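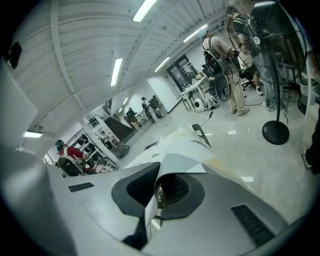 Crystals at home: what we learned from the alum month

In September we asked the readers of this newsletter to grow a crystal in their kitchen, and many of you wrote to us about it. I have read all the letters and I want to share the most useful things from them, together with some chemistry that explains what went well and what went wrong.

First, a short reminder of the method. Alum is a white powder which you can buy in the spice section of many stores, where it is sold for making pickles. It dissolves much better in hot water than in cold water. When you dissolve a lot of it in hot water and then let the water cool, there is more alum in the water than the water can hold. Chemists call such a solution supersaturated. The extra alum must go somewhere, and if you hang a small seed crystal on a thread, the alum will sit down on the seed, layer after layer.

The most common question came from the group in Cletitham. They asked why they got a crust of very small crystals on the bottom of the jar and almost nothing on the thread. The answer is the speed of cooling. If the jar is put in the refrigerator while it is still hot, the solution becomes supersaturated very fast, and thousands of crystals start at the same moment. They all compete for the same alum and none of them becomes large. Please wrap the jar in a towel and leave it on a shelf. One reader used a picnic cooler for this purpose, with the lid closed, and the result was very beautiful.

The second question was about temperature. Several of you boiled the water strongly. This is not necessary. We heat it to 45 degrees Celsius for the second stage, when the seed is already made, and it is enough. With hotter water there is a danger that the seed itself will dissolve when you hang it in the jar. This happened to me two times, and both times I was looking at an empty thread in the morning and did not understand. Now I let the solution come to room temperature first, pour it through a coffee filter into a clean jar, and only then put in the seed.

Dust is also a problem. Any small particle in the water can become a place where a new crystal starts. Cover the jar with a paper filter and a rubber band, so that the water can still evaporate slowly but the dust stays outside. The thread should be smooth. Nylon fishing line is good, while cotton thread has many little fibers, and you will get crystals along its full length, like beads. Some readers liked this better, and it is also a nice result!

About the shape: a good alum crystal is an octahedron, with eight faces, each of them a triangle. You do not need to cut it or help it in any way. The particles in the solid are arranged in a regular order, and the outside shape follows from this order. The faces which grow slowly are the ones that you see at the end, and the faces which grow fast disappear. I was surprised when I learned this, as I had always thought that the opposite was true. If your crystal lies on the bottom of the jar, it will be flat on one side. Turn it over every day with clean tweezers.

The Lachance reading club sent us the results of 17 jars, with notes for every one. They compared tap water and distilled water. The distilled water gave clearer crystals, but the difference was smaller than I expected. Their largest crystal needed some 4 weeks and was as big as a walnut. They also tried to add food coloring. The water became blue, the crystal stayed clear. This is correct and not a mistake: the molecules of the dye usually do not fit into the regular order, so the crystal leaves most of them in the water.

A word about safety. Alum for the kitchen is not very dangerous, but the solution stings in the eyes and in small cuts, so wear goggles and wash your hands after the work. Do not use the jar for food later. Children should have an adult near them when the water is hot.

How to keep the crystal: dry it with a soft paper towel and do not wash it under the tap, or the edges will become round in a few seconds. In dry air, alum slowly loses the water which is part of its structure, and the surface becomes white and dull. A thin layer of clear nail polish, put on 2 times, will protect it for a long time.

Next we will try copper sulfate, but only at the open laboratory evenings in Skandcombe and Cesach, as this substance is harmful if swallowed and also bad for fish and other water life. Goggles and gloves will be there for everybody. If you still have a jar of alum solution at home, keep it. You can heat it again, add a little powder and begin a new crystal, or bring it with you in the evening and we will look at it together.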